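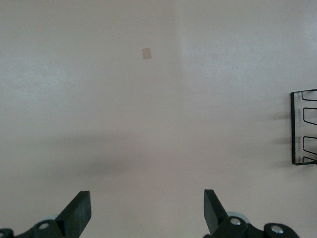
Aslak Söderlund wrote to me that he'd bought the Sepp wire rack for mugs and now wants a second one for lids, and could I please stop selling out in May. I'll try, Aslak!

So, the Sepp. It's the rack I get the most mail about, and I've had one in my own kitchen long enough to have opinions. Wires let the air through, so plates and boxes drain well, and crumbs go straight down to the counter (wipe under it now and then). Small spice jars can lean a bit between the wires — I put a tray under mine.

Item number 1145. It weighs around 2000 grams in the box, and the price is 54 dollars with the feet included. The Vutlow hooks fit it, the older Silto ones don't, so check what you have in the drawer before you order. 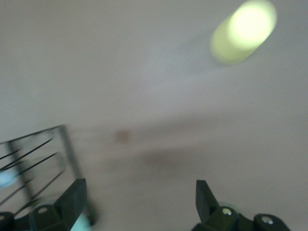
Wire rack and ceiling light

Wash it by hand with a soft brush and dry the corners. Spare feet come in a bag of four, and you can order them from Everaldo Guerra at the Fulell parts desk — mornings are best, he picks up before noon.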